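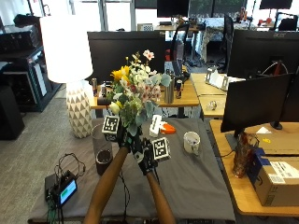 Brynjólfsdóttir wrote in to ask whether the Draveo vase wobbles once you load it up with tall stems, as her last one went over twice and took a lamp with it. It doesn't! I had the same worry with the first batch, so the base on this one is much heavier than it looks in the listing (do lift with two hands when you unpack it).

Draveo Stoneware Vase, tall
Item no. 886
In stock – ships from our Flakivby store

I've been selling vases for a good while now and this is the one I keep taking home. The neck is narrow enough that a small bunch stands up by itself, and then it opens out below so there's plenty of room for stems. If you use artificial flowers you'll want to bend the wire ends into a loose hook before they go in, otherwise they spin around and you end up with all the good blooms facing the wall. Ask me how I know.

Color: oat, slate or moss. The moss is a bit grayer than it comes up on most screens, and I've had a couple sent back over that, so please order a sample chip if you're matching it to something.

Size: 8 inches across at the widest point. Tall stems can stay long, short ones may need a little crumpled paper underneath (dry arrangements only, obviously).

Glaze: Etanex clear matte, inside and out. It holds water fine. It does pick up marks from metal, so keep your wire cutters away from the rim – a damp cloth with a dab of baking soda gets most of them off.

Can it go outside? On a covered porch, sure. I wouldn't leave it out once the frosts start in November. Mine cracked, and it was a nice one too.

Dishwasher? I'd say no. A bottle brush and warm water does the job, and the neck is wide enough for a normal brush.

The first run was 1000 pieces and those are gone. This second run has a slightly thicker lip, and I've set 100 aside in slate for the people on the waiting list, so if you're on it, check your email before you order here or you'll end up with two.

Returns are fine within the usual window as long as the box comes back with the molded insert. Replacement felt pads for the base are on the spare parts page, sold in pairs.

Page updated February 28, 2026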